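A day behind the scenes at Sollthorpe

Anyone who has been reading these pages for a while will know how fond I am of The Drondeck Family, and how many Sunday evenings I have given up to watching Ward Van Loon bicker with his grown-up children over who gets to run the restaurant. So when the fan club newsletter said that the Sollthorpe studios were opening their doors for a day in October, I had my name down before the kettle boiled. My sister came too, although she has only seen the wedding episodes and spent the train journey asking me which one was the son-in-law.

You come in through the old loading bay, where they had put out tea and a very good seed cake, and you are given a badge with your first name on it. Our guide was Ekene Bassey, who has been with the series from the start, first as a runner and now looking after the family's diaries, and he was a lovely talker. He told us that the first series used 1248 hours of material (I made him say it again so I could write it down) and that most of it was people looking for their car keys.
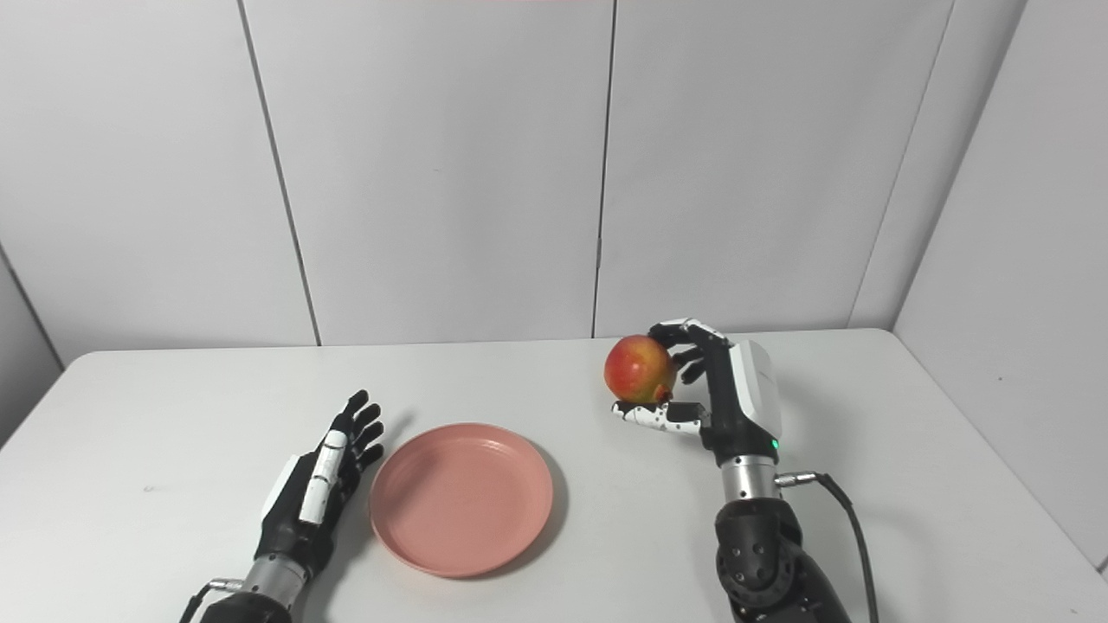 After the tea we went through to the editing rooms, which are smaller than you would think and very warm. Kamil Rusnák was cutting an argument from the new series, and he let us watch the same bit of it in two versions, one with music and one without. I liked it better without, and said so, and he laughed and told me I should come and tell the channel! He wouldn't let on what the argument was over, but Ward's daughter was in it and she was wearing her coat indoors, so I have my suspicions.

Then came the part I had been waiting for, the talk with Ward himself. He is taller than he looks on the television, and a good deal quieter. Bart Hermans, who produces the show, sat beside him and did most of the explaining, but when someone asked about the year the family didn't speak to one another, Ward took the microphone and answered it very openly. He said he had watched those episodes only once, on his own, and had rung his son straight afterwards. There was a bit of a hush after that, and my sister got hold of my hand, which she hasn't done since our mother's funeral.

There were 12 of us in the afternoon group and we had the choice of the wardrobe store or the props and table settings. I went for the props, having always been nosy about what people eat off.
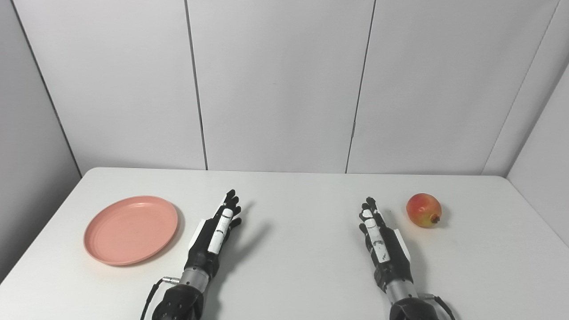
A pink plate on one of the white tables.

Jong-dae Ha showed us round on that side. He dresses the family meals, and he explained that the Van Loons insist on real food, cooked by one of them, and that he has learnt to have everything ready early, as they never wait to be told before sitting down. The Christmas special took him two days and he had a cold for both of them, poor man.

If you are thinking of going next year, take the slow train to Ersoy Road and walk, as the car park is tiny. The little shop takes cards. I bought a tea towel and the Cunik cookery book, which Ward signed on the wrong page, and my sister has already asked to borrow the first series.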